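The drift, or how I lost most of a week to a gripper that lied

posted 7 May 2026
filed under: work, things that broke

OK so quick one because I have to be back in the lab at 7 and I already promised myself sleep.

If you read the last post you know the setup. Two hand-held grippers, one per hand, you do the sorting job yourself and everything gets logged: video, and how far open the jaws are at every moment. Then the arms at Ferbridge learn from it. We've been at it since last July and mostly it's boring, which I like. Boring means it works.

Not this time.

First sign was a message from the Ferbridge side saying the left arm was "timid." Great bug report, thanks. What they meant was it would go to the right cell, line up, close, and stop closing too early. Part stays in the cell. Arm lifts off very proud of itself with nothing in the jaws, swings over, opens, drops nothing. Over and over. The right arm, same model, same night of training, fine.

So of course I blamed the arm. Wrote back a slightly snotty email. They swapped the left and right arms and the fault stayed on the left side of the job. So, not the arm. I've since apologized for the email.

Went back to the recordings. 851 of them in the batch, which we call Nindby for reasons that made sense at the time (all our batches are named after places, don't ask). I started opening them one by one with the jaw number drawn on top of the video. First fifty, fine. Next fifty, fine. I went and got a coffee. Skipped ahead to recording 700 and there it was, big as a house. The jaws are shut on a part, you can see they're shut on a part, and the log says they're open by almost the width of my thumb.

Worked backward from there. The last good one is number 427. After that the left gripper's reading starts creeping, a hair at a time, and it never comes back. The right one stays flat the whole way through.

So now I'm back at the table doing the compartment tray job over and over, small parts, both hands, trying to make it misbehave while I watch the number live. 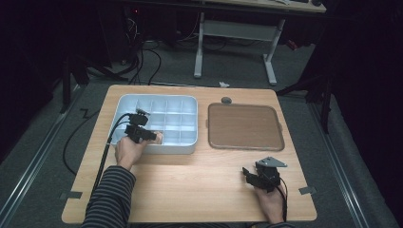 Vũ wrote in about this when I griped on the feed: had the same thing with a much cheaper sensor, spent two weeks recalibrating it every morning, and in the end it was a set screw. Check everything that can turn on a shaft before you touch any software. Calibrating over a loose part only hides it, and you throw away the one clue you've got.

I wish I'd read that before I spent a day and a half on software. I did read it after. Anyway.

What I checked, in the order I checked it, which was the wrong order:

The logging code. Nothing. Hadn't changed in months, I went line by line regardless.

The cable. Left one, wiggled it at both ends while recording. Number didn't jump. A bad cable gives you spikes and dropouts, and this was a smooth slow creep, so I should have ruled it out in a minute. It took me an afternoon, becuase I swapped cables and then had to swap them back.

The clocks. If the video and the log are out of step you get something that looks a bit like this. They weren't out of step.

Heat. I had a whole theory about heat. It was a beautiful theory. Left the gripper running on the bench over lunch, not touching it, and the reading sat there like a rock for the entire hour. So it only creeps when you squeeze. That should have been the whole answer right there and I still didn't get it.

Then finally the dumb test. Hold the gripper wide open over bare table, write down the number. Squeeze hard twenty times. Open it wide again. Write down the number. Same gripper, same opening, should be the same number. 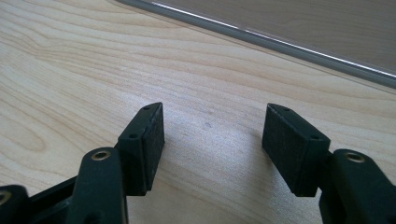 Jaws open over the bare table.

It was not the same number. Small difference, but every set of twenty pushed it the same direction. Did it until my hand cramped and had a nice little staircase on the screen. Tried the right gripper after. Flat line.

Took the left one apart. The reading comes from a little magnet glued on the end of a shaft inside, with a chip that looks at the magnet and says how far it's turned. The glue had let go. Not all the way, which is the nasty part. If it had come right off we'd have gotten garbage and noticed in five minutes. Instead it was gripping just enough to follow along most of the time and slip a tiny bit on every hard squeeze. I could turn it with a fingernail.

And of course everything downstream did exactly what it was told. The training saw a person "grip" a part at a reading that meant half open, and learned that half open is what gripping looks like. The arm was copying my bad data perfectly. I felt kind of bad for it.

The safety bit, and I'm putting this in because somebody at Staluvthorpe asked me to write it up properly and I haven't yet, so this is the draft I guess. We got lucky on direction. The drift went toward "more open than it really is," so the arm came out weak. Had the magnet slipped the other way, the arm would have learned to close past where it needed to, and push. On our parts that's a cracked part. On their line, where people reach in to clear jams (yes I know, that is a separate argument), it's worse. There's a force limit on the arms that ought to catch it. I don't like "ought to." We'd been trusting one number from one magnet held on by one dot of glue, and nothing anywhere was comparing it against anything.

So what's changed as of this afternoon:

Magnet is back on with a different glue and a small flat filed on the shaft so it can't spin even if the glue quits again. Same on the right gripper, even though it was fine. Especially since it was fine, probaly just hadn't gotten there yet.

Every recording now begins and ends with the gripper fully open and then fully shut on nothing. Takes a couple of seconds. If the start and end readings don't match, the recording gets flagged red and doesn't go in the batch. I resisted this for ages because it's annoying when you're doing a lot in a row. It is annoying. Do it anyway.

A paint mark across the magnet and shaft. One line. If the line breaks you know it moved. Cost: one dab of nail polish.

Recordings after 427 are pulled. All of them. I got asked if we could fix them by working out the drift and subtracting it, and maybe, the staircase was pretty regular on the bench. But on the bench I was squeezing the same way every time. In real use you squeeze hard, soft, you fumble, you squeeze twice. I don't trust it. I'd rather do them over, and yes I know who's going to be doing them over.

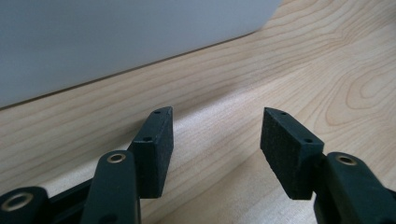
Spent the rest of the day on the new open/shut check, trying to get the limits right. Too tight and it flags everything if you open the jaws a bit lazily. Too loose and it misses the first stretch of creep, and the first stretch is the part you want to catch. I ran the old Nindby batch through as best I could, using moments where the jaws happened to be all the way open. It would have caught the slip pretty early on. Not at 428, but early enough that I'd have lost a morning and not a week.

Stuff I still don't know. Why the glue went when it did. There was no drop that I remember, and I went back through my notes and all they say around then is "swapped pads, hand sore." Swapping pads means leaning on the fingers pretty hard to get them seated so maybe that was it, maybe the glue was going anyway. I also don't know if the older batches are clean. The ones I spot checked look ok. Spot checking is how I got here though, so I'm going to have to run the whole pile. Overnight job.

Also want a second way of reading the jaw opening, straight from the video. The pads are in view the whole time so the information is sitting right there. Even a crude guess from the picture would do, just enough to shout when the two disagree. If anyone has done this with black pads under bad lighting please tell me how, my first try thinks every shadow is a finger.

Ferbridge is running the right arm alone until the new data is in. They're being nice about it. The email is not mentioned.

More when the overnight run finishes. Wrist brace is on order.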